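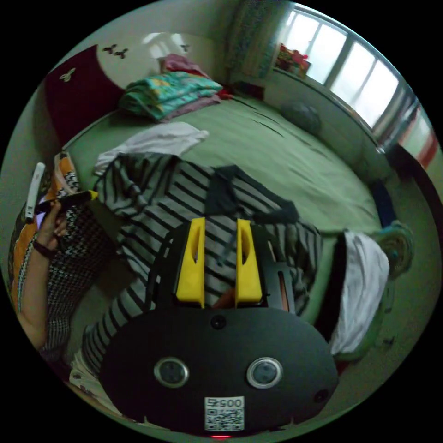
Larkard: sistema portátil de captura bimanual para tareas con textiles

Larkard es el equipo de registro de demostraciones de Skurkgate destinado a grupos de investigación en manipulación robótica. Consta de dos pinzas manuales que el operador sostiene directamente, sin brazo robótico ni teleoperación, y permite obtener datos en viviendas y otros espacios habitados.

Método Onyeka

El equipo se suministra con el protocolo Onyeka, desarrollado por Hauwa Effiong y Efe Bassey para el doblado de prendas. Cada demostración se segmenta en 7 fases, desde la aproximación hasta el apilado.

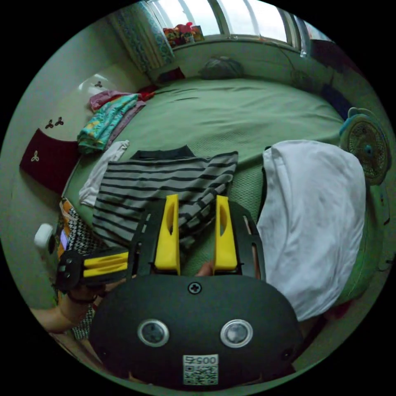

Pinza de dedos amarillos ante una camiseta de rayas extendida sobre la cama.

El conjunto de referencia reúne 1282 demostraciones, anotadas bajo la supervisión de Zainab Shehu. Para adaptar la política a una prenda nueva se emplean 500 de ellas.

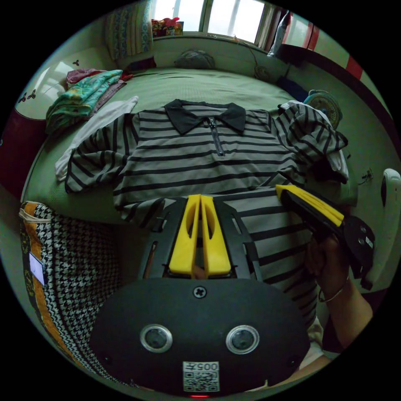

La estimación de puntos de agarre constituye la parte más delicada del método. El modelo localiza primero el cuello y las mangas, y a partir de ellos propone los contactos de ambas pinzas. Un polo de rayas grises y negras con cuello negro liso y cremallera ofrece referencias claras en el eje central; una manga recogida sobre sí misma, como la derecha, obliga a prever una fase previa de extensión. Las prendas sin cuello se tratan con un módulo independiente.

Los resultados se evalúan con la métrica Hurkumon, que compara el contorno final con el rectángulo objetivo.

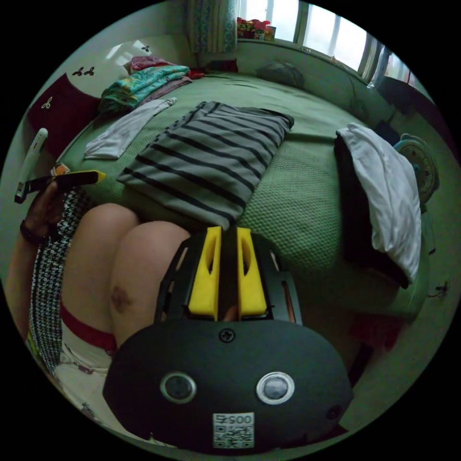

La puntuación se calcula sobre 5 repeticiones por prenda y se publica junto con los casos fallidos.

Contenido del suministro: dos pinzas, protocolo de anotación y licencia académica.
Responsable técnico: Temitope Aliyu
Solicitudes de evaluación: Ese Tamuno, Skurkgate
Ficha actualizada el miércoles, 17 de abril de 2019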